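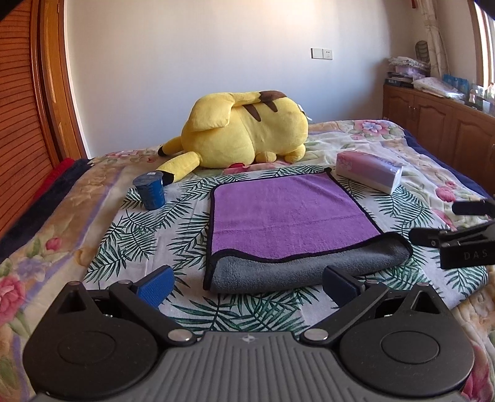 Pikachu on the bed, purple towel folded on the palm-frond sheet.

I have been putting off writing about Posthorpe because I wanted to be calm when I did it, and I am still not calm, so you'll have to take it as it comes. We are going up! After five seasons in a division where half the grounds have a slope and the other half have a goat in the next paddock, my little football club is going up, and I have been grinning at strangers in the supermarket ever since.

If you only dip in here for the odd match report, a bit of background. I started following Posthorpe when I moved into the street behind the ground and could hear the whistle from my kitchen. I had no loyalty to anybody at that level. I wandered over one afternoon in May, paid at the gate, bought a pie that was still frozen in the middle and watched us lose to Clitumier by four. I loved it. I can't defend that. There were maybe a couple of dogs for every spectator and the linesman had to ask one of them to move off the touchline.

Clitumier, of course, are the reason this season tasted so good. They have the better ground, the proper stand, the colour-matched tracksuits, and for as long as I've been going they have treated our fixture as a rest day. So when we went over there needing a draw and came away with a win, I lost my voice before half-time and didn't get it back until well into the following week. Our winner was an own goal off a defender's shin. I have watched the clip far too often and it gets more beautiful every time - the little hop it takes, the keeper already leaning the other way.

What I really want to talk about is the way we play now, because it has changed so much and I don't think the local coverage has caught up. Two years ago every goal kick went long and everyone stood underneath it and hoped. This season we've had the centre backs split wide, the holding midfielder dropping in between them, and full backs who go past halfway and sometimes even remember to come home. It was terrifying in the early rounds. We gave away a goal against Juvmont by passing it straight to their striker, who looked so surprised that he nearly missed. But they kept at it, and by the middle of winter you could see the other side getting tired of chasing.

Juvmont deserve a word as well, by the way. They finished just behind us and their travelling lot are the best singers in the league. About 400 people turned up for the return match, a huge crowd for our place, and I reckon the noise was mostly theirs. We nicked a draw with 20 minutes of the most desperate defending I've ever seen. I watched a fair bit of it through my scarf.

Next season will be harder, and I know it. Nygård are in that division and they've been a yo-yo side between there and the one above for ages, with a squad deep enough to rest players. We'll have longer bus trips too, including one that is 300 kilometres each way, and I have already checked where the bakeries are along the route. I'd like us to find another forward, somebody quick who can run in behind when the passing gets a bit pretty for its own good. I'd also like to keep the two centre backs, please, whatever anybody offers them.

I'm going to do a longer post on the full backs once I've rewatched a few matches, including the Juvmont one if I can face it. If you were at Clitumier and have footage from behind the goal, please send it through - mine is mostly sky and me screaming. Pre-season training starts at 6 pm on the back pitch and I'll be hanging over the fence with a thermos.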